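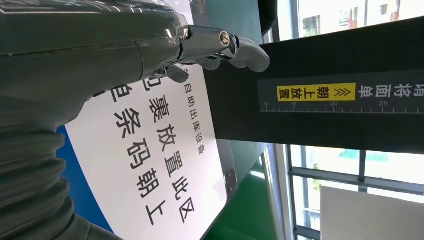
Garkcombe Residents' Forum
Board: Flooding, Drainage and Emergency Planning
Topic: Response to the draft river scheme for lower Garkcombe

Riverside_Secretary
Posted September 26, 2025

Members will be aware that the draft scheme for the Skerken has now been published for comment. The residents' association intends to submit a written response and invites views through this thread. The principal proposals are as follows.

The existing bank between the old mill and the playing field would be raised by 80 centimetres. A storage area would be formed on the Prantl meadows, to be filled only when the river passes an agreed level. A total of 105 properties would move into a lower risk band once both parts were complete. A further 33 properties, all on the downstream side of the road bridge, would see no change.

Comments should deal with the scheme itself. The handling of insurance claims after the May flood has a separate topic and posts on that subject will be moved there.

millrace_end
I write as the owner of one of the 33. The draft gives our row two short paragraphs. It states that the bridge holds back water in a large flood and that we are therefore no worse off under the scheme, but it does not say what we may expect if the bridge is blocked by fallen trees, as it was in May. I had water in the ground floor for two days. I should like the association to ask for a plain answer on this point before it offers support of any kind.

Prantl_Farm_Tenant
The association should also be aware that the meadows are working land. The draft refers to them as "low-lying grass of limited use". They provide our winter feed. We have no objection in principle to holding water there in an emergency, and have in practice done so for years without any agreement or payment. We do object to a document which treats the matter as settled before terms have been discussed with those who farm the ground.

hillside_view
With respect to the previous two contributors, the scheme protects a large number of homes and the school. Delay has a cost of its own. The last set of proposals was withdrawn after repeated objections and the town then flooded again. I would urge the association to support the draft in full and to raise points of detail afterwards.

millrace_end
It is easier to regard this as a point of detail from the hillside.

Riverside_Secretary
Members are reminded to address the proposals and to refrain from remarks on where other members live.

millrace_end
Noted, and withdrawn. The substance of my post stands.

DrainsAndCulverts
I should like to raise surface water, on which the draft is almost silent. A raised bank keeps the river out, but it also keeps rainwater in. During heavy rain the drains in the lower streets discharge to the Skerken through flap valves, and those valves close when the river is high. In May the water in Church Row came up through the gullies well before the river reached the top of the bank. Raising the bank by 80 centimetres would have made no difference to Church Row on that occasion.

The draft mentions a pumping station "subject to funding". In my view the pumps should be built first, or at the very least at the same time as the bank.

hillside_view
I accept the point on the pumps. I had understood them to be part of the main works.

DrainsAndCulverts
They are not. The reference is in the appendix on future measures, towards the end. The costed works are the bank and the meadows only.

Tannery_Lane_Resident
Could somebody explain the position on flood warnings? The gauge upstream of Prantl failed during the May event and the sirens sounded after water was already in Tannery Lane. I understand that Trikum has the contract to maintain the gauge. I have read the draft twice and can find nothing concerning warnings at all.

Riverside_Secretary
The association has asked for information on the gauge and has received an acknowledgement but no reply. Trikum maintains the instrument; responsibility for issuing the warning lies elsewhere, and the two matters should be kept apart in our response. It is correct that the draft does not cover warnings. It deals solely with physical works.

Tannery_Lane_Resident
Thank you. I would ask that the response says clearly that works and warnings should be considered together. Many of my neighbours are elderly and need a good deal of notice to move belongings upstairs, or to leave.

Prantl_Farm_Tenant
The same applies to livestock. If the meadows are to be filled deliberately, we must be told in advance, by telephone and at any hour. A siren in the town cannot be heard from our yard.

weather_log_garkcombe
I have kept rainfall records in the town for some years and wish to comment on the design flood. The draft uses a figure based on past events and then adds an allowance for a warmer climate. I am content that an allowance has been made, but the draft does not state how it was chosen, and the May rainfall came close to it. Nearly 80 millimetres fell at my gauge in a single night. A scheme intended to serve for decades should explain what happens when its limit is passed, and where the water will go.

hillside_view
No scheme can protect against every storm. If the allowance is increased the cost rises, and the project may then fail the funding test altogether. I would rather have the present scheme than a better one that is never built.

weather_log_garkcombe
I do not ask for a higher bank. I ask that the document should state its limits, so that householders do not give up their flood boards in the belief that they are no longer needed.

Riverside_Secretary
The following points will be included in the first version of the association's response: the position of the 33 properties below the bridge, including the risk of blockage; terms and notice for the Prantl meadows; the timing and funding of the pumps; warnings and the upstream gauge; and a clear statement of the limits of the scheme.

There is at present no agreement among members on whether the response should open with support for the scheme. Both views will be put to the next general meeting. Members who cannot attend may submit a written view through this topic, which remains open.

millrace_end
Please record mine as opposed until the question on the bridge is answered.

hillside_view
Please record mine as in favour, with the pumps added.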